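4. What the engagement letters say about scope

4.1 The sample, again briefly

Section 3 has the long version. Short version: we wrote to 1000 companies with at least one in-house lawyer and asked for the most recent engagement letter they had signed with an outside firm, names blacked out if they liked. 645 answered in some form. Most of those answered the questionnaire only. 298 sent a letter we could read from start to finish, and those are what this section is about. Where we say "the letters" we mean that set. Where we say "respondents" we mean the questionnaire group, which is bigger and does not line up one to one.

A few letters came as scans of scans. Irfan Nugroho typed out the worst of them by hand and Feven Feyisa checked his copies against the scans. Two pages of one Relero letter were missing, and we kept it in because the scope clause was on page one.

No claim here that the sample stands for all companies. It leans toward manufacturers and away from banks. Banks mostly said no, or said nothing.

4.2 Scope clauses: long, short, none

We expected scope to be the part lawyers fuss over. In many letters it is a single sentence. "We will advise you in connection with the matter described in your email." The email is not attached. In others the scope runs over a page and lists filings, hearings, who attends what. Not much in between.

Length alone does not tell you much. One of the longest clauses in the set, from a supply contract dispute, names every step up to the first hearing and then says the firm will also do "such other work as may be reasonably required." Which swallows the list. We coded that as open scope, and there was some argument over it. Eimear Daly's view was that a reader who gets a list will treat the list as the deal, whatever the last line says, and that we should code for how the clause is read in practice. Tomás Moynihan's view was that we only have the text. We went with the text. Daly's coding is kept as a second column and we come back to it in 4.5.

The coding sheet in full is in Appendix B. For this section, three things matter:

Open scope: the clause has no outer limit, or has one and then removes it.
Closed scope: the clause says what is in and a new letter or written change is needed for anything else.
Silent: no scope clause, or one that only repeats the name of the matter.

Silent letters are not always careless ones. Several came from companies that use a standing master agreement and then a short letter for each matter. The master agreement may well deal with scope. We asked for these and got very few, so a silent letter in our set could sit under a perfectly tight master. This is a real gap and it cuts one way: it makes us overstate silence.

4.3 Who drafts

The questionnaire asked who wrote the first draft. Firm, company, or "a form we both use." Respondents who said the company drafted were much more likely to have sent a closed letter, where they sent one at all. No surprise. What did surprise us was how often the company had a form and did not use it. The reason given, in the free text box, was nearly always speed. Work had started already. The partner sent his usual letter on a Friday and someone signed it.

That pattern turned up in the interviews too. One general counsel at a packaging company near Jusuvholm has a good six-page form, keeps it up to date, and had not sent it out on either of her last two disputes. In her words, "By the time I remember the form, they've filed something." She did send the form on a lease review, where there was no hurry and, she said, not much to fight about later.

So the careful paper tends to go on the small quiet matters and the thin paper on the large urgent ones. We want to be careful with this. It rests on interviews plus a weak tilt in the letters, and we can't see the size of a matter from most letters. Still, everyone we put it to recognized it.

Figure 3. Robot arm with a gripper, reaching into a gray bin.
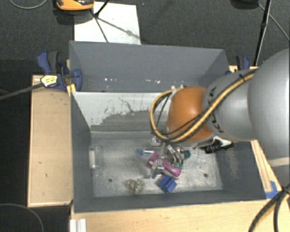
A word on software, because reviewers of the earlier draft asked. Some respondents route new matters through an intake tool — Plikell was the one named most — that will not open a matter number until a letter is uploaded. The tool checks that a file is there. It does not check what the file says. We read the letters that came out of these systems separately and they were no more likely to be closed than the rest. They were more likely to exist, which is worth something. Respondents with no intake step were the ones who most often told us they could not find the letter at all.

Gallagher's earlier work treated having a letter on file as the main thing to measure. We think that was right for its time and is too coarse now. Enda Gallagher read this section in draft and does not fully agree; his point is that a thin letter still fixes the client's name, the rate and the firm's duty to report, and that these are what get argued over first. Fair. Our interest is in what gets argued over second.

4.4 Changes after signing

Closed letters need a way to change. Most have one: written notice, email is fine, company must reply before the work begins. On paper this is neat. We asked respondents how many such notices they had recieved in the past year. The usual answer was none. Then we asked if any matter had grown past its first description. The usual answer was yes.

Three readings of this, not exclusive.

First, the notices happen by phone. Interviewees on both sides said so. A partner at Yook said she calls, explains, gets a "go ahead," and makes a note in her own file. Under her own letter that is not a valid change. She knew that. She had never had a bill refused over it.

Second, the scope is written so wide, even in closed letters, that growth fits inside. "All matters arising from the termination" covers a lot of ground once a regulator calls.

Third, people forget what the letter said. The in-house lawyer who signed has moved on, the associate doing the work never saw it. We asked the firm-side interviewees whether associates get the engagement letter at the start of a matter. Mixed. Some firms put it in the first folder. Others treat it as a billing paper and it stays with billing.

The third one gets less attention in the writing on this subject than it should. There is plenty on how to draft and hardly anything on who reads. A closed clause that the people doing the work have not seen works like an open one, up to the day the bill is questioned.

When bills were questioned, the letter came out late. Respondents described the order of things in much the same way: a phone call about the total, a discount offered, the discount taken or pushed a bit, end of story. The letter was opened only where the discount talk failed. So the clause matters mostly as a thing that could be opened. We don't have a way to price that.

4.5 If we code it the other way

Using Daly's column, a group of the list-plus-catch-all letters moves from open to closed. The link between company drafting and closed scope gets weaker, as firms write most of the list-plus-catch-all clauses. It doesn't go away. The drafting result in 4.3 holds under both codings, the one on intake tools holds under both, and the tilt toward thin paper on urgent matters gets a little stronger under Daly's. We report the text-only coding in the main tables and give both in Appendix C.

Agreement between coders was good on closed and silent, poorer on open, and nearly all of the trouble was that one type of clause. A second round of reading in June, after we rewrote the instruction, helped some. The old instruction asked coders to decide if the list was "meant" to be full. Bad question, our fault.

4.6 Limits

Some already given. Others: we have one letter per company, and the company picked it. We asked for the most recent. Can't check. A legal department with a messy recent letter and a tidy older one has a reason to send the tidy one, and we would guess a few did. That would push our results toward closed and makes the amount of open scope we found a low reading, if anything.

Firms were not surveyed. The firm-side material is interviews only, arranged through people we knew, and they skew senior. An associate's account of what the first folder contains might be quite diferent.

A follow-up mailing to another 1000 companies, this time asking for the master agreement along with the letter, is being prepared. It should settle how much of the silent group is really silent. Until then the silent numbers in Table 6 should be read as a ceiling.

Last, rates and fees. We left them out on purpose, as many respondents blacked them out and the ones who didn't are probably not typical. Section 5 deals with reporting duties, where the letters are fuller and the coding gave less trouble.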